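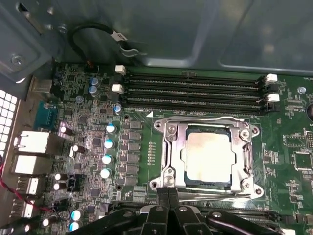 Home Modules Week list Handouts Library Log out

Unit 705 — Buying, Repairing, Replacing
Handout 2: the cost of keeping a server going

Quick notes, will tidy before June. Read with the Trurham case.

Main question: when does an office stop fixing a machine and buy a new one? Textbook answer is easy. Compare yearly cost of keeping with yearly cost of replacing, pick the lower. Trouble is the inputs.

Costs of keeping:
- parts (getting scarcer, prices jump around)
- staff hours — usually left out of the sums completely
- power and cooling
- downtime. Hard to price. Trurham just guessed

Costs of replacing:
- purchase, delivery, setup
- moving the data, retraining
- disposal or resale of the old one
- the overlap period when you pay for both!! Everyone forgot this in last year's essays

Sunk cost. Money already spent on the old machine does not count. Trurham's first memo says "we put too much into it to stop now". Classic. Underline it and move on.

Trurham had two offers on the table. Celto: repair contract, parts included, callouts extra. Serra: new machine on a lease, with a fee for leaving early. Celto looks cheaper in year one. Add the callouts and teh gap shrinks fast. More than 101 callouts over the life of the old contract, so the callout fee matters a lot more than the headline price.

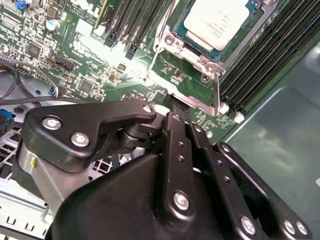

Resale value next. Drops steeply at first, then flattens out. Means the most expensive year to own a machine is often the first one, and an old machine loses very little by sitting there another year. Students tend to draw this as a straight line, please dont.

Age by itself is a poor guide. What you want is the cost of one more year. Keep going while that is below the average yearly cost of a new machine over its whole life. Draw both curves, find where they cross, label the axes.

Himthorpe — the other case, shorter. Replaced everything at once, got a bulk discount, then had everything wear out at once too. Staggering costs more per unit but smooths the budget. Argue either side, I mark the reasoning.

For the seminar:
- redo the Trurham table with staff hours put in
- one paragraph: lease or repair, and what would change your mind
- read the Himthorpe budget pages, skip the appendix

Room 2114, bring a calculator. Phones ok.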